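Dretach: ficha del conjunto de documentación sobre montaje y revisión de ordenadores de sobremesa

Versión 4. Fecha de publicación: 17 de marzo de 2026. Mantenimiento: Karkano, área de equipos informáticos. 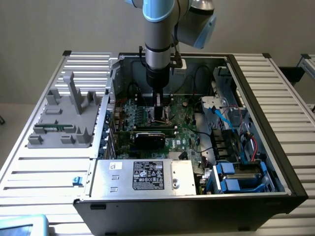 Radu Dobre pidió que la ficha empezara por el criterio de inclusión, pues en la versión anterior había que llegar casi al final para saber si una torre sin unidad óptica entraba o no en el conjunto. Entra. El criterio es el siguiente: se admite toda torre de sobremesa con placa base accesible por un lateral, con independencia de las unidades que tenga instaladas.

1. Contenido

El conjunto reúne 2.507 registros sobre el interior de ordenadores de sobremesa. Cada registro corresponde a un equipo en un estado determinado de montaje y consta de una o más fotografías, una hoja de componentes y, cuando procede, notas de revisión. De ellos, 900 incluyen además una lista de incidencias redactada por el personal de taller. Los equipos portátiles, los servidores de bastidor y las placas sueltas quedan fuera.

2. Vocabulario de componentes

La hoja de componentes emplea términos fijos:

caja: envolvente exterior y chapa interior. El acabado de cada una se anota por separado, ya que con frecuencia no coinciden.
placa: la placa base con todo lo soldado a ella, incluidos los reguladores de tensión.
zócalo: el alojamiento del procesador, con su marco de retención y sus palancas. Se anota también cuando no puede determinarse si hay procesador.
memoria: cada módulo se registra por ranura. En una torre tumbada, los términos «horizontal» y «vertical» se refieren a la fotografía.
gráfica: tarjeta instalada en ranura de expansión. La gráfica integrada no se registra.
disipador de chipset: se distingue siempre del disipador del procesador.
cableado: recorrido visible de los cables. No se anota su función si no puede seguirse hasta el conector.

El término «ventilador» dejó de usarse como categoría propia en la versión 3, por consenso entre los anotadores, y ha pasado a ser un atributo de la pieza que lo lleva.

3. Procedimiento de anotación

Dos personas completan cada hoja por separado. Las discrepancias se remiten a Cosmin Pop, que decide y deja constancia del motivo en el campo de observaciones. Lo que no se distingue en la fotografía se marca como «no determinado» — nunca se deduce a partir del modelo de la placa ni de la factura del equipo.

4. Limitaciones conocidas

Las torres de formato medio están sobrerrepresentadas. Los conectores del panel frontal figuran como «no determinado» en una parte apreciable de los registros, sobre todo cuando los cables pasan por delante. En 5 registros procedentes del lote Dinu falta la hoja de componentes; se conservan por sus notas de revisión y pueden excluirse mediante el campo «hoja».

El conjunto no recoge mediciones eléctricas ni de temperatura, y no debe emplearse para valorar el estado de funcionamiento de un equipo.

5. Condiciones de uso

Se autoriza el uso con fines docentes y de investigación, citando el nombre del conjunto y el número de versión. La redistribución parcial requiere conservar íntegras las hojas de los registros incluidos. Los números de serie legibles se han suprimido de las hojas; quien localice alguno deberá comunicarlo antes de difundir el material.

6. Correcciones

Las correcciones se envían a través del gestor de incidencias de Wudutix, indicando el identificador del registro, el campo afectado y el valor propuesto. La próxima revisión está prevista para octubre. Los cambios de vocabulario se anuncian antes de aplicarse y los términos retirados se mantienen como alias durante una versión.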